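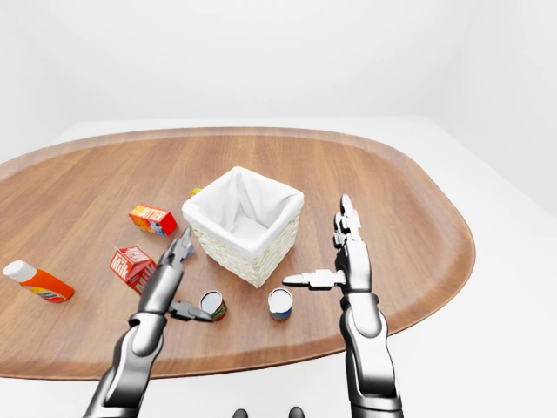 Mixed grippers in one demo set - split or keep together?

Home | Forums | Tags | Log in

Bitside
Recording teleop demos in sim for a put-the-groceries-in-the-basket task. Left arm is a two-jaw gripper, right is a multi-fingered hand. Have 81 demos so far and the policy dithers near the cans. Never commits to a grasp. Also have a batch with a hand on each side, same basket, simlar cans. Do I train on both together or seperate them? Action sizes don't match, I'm padding with zeros at the moment.

3 comments | 2 shares

Panemance
Split them first. Zero padding with no label for which hand is fitted = the policy guesses. Train on one batch, see if the dithering goes away, then merge with a label added.

Also look at where your thumbs are. In our two-hand runs the operators parked a thumb on the can lid while they worked out what to do next, like so:
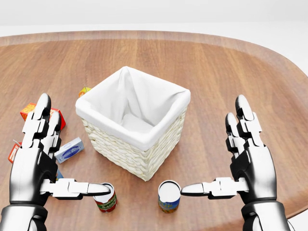

Replay yours near the cans and trim the pauses. We cut anything over 2 seconds and re-trained, way better behaviour.

7 likes

Orlandini
Just get more demos. 81 is nothing. And move the basket about a bit between them, and change the colour of the table if your sim lets you

Gatham
What Panemance said - but keep the untrimmed files. I didn't. Had to redo the lot in April.

Last updated April 12, 2020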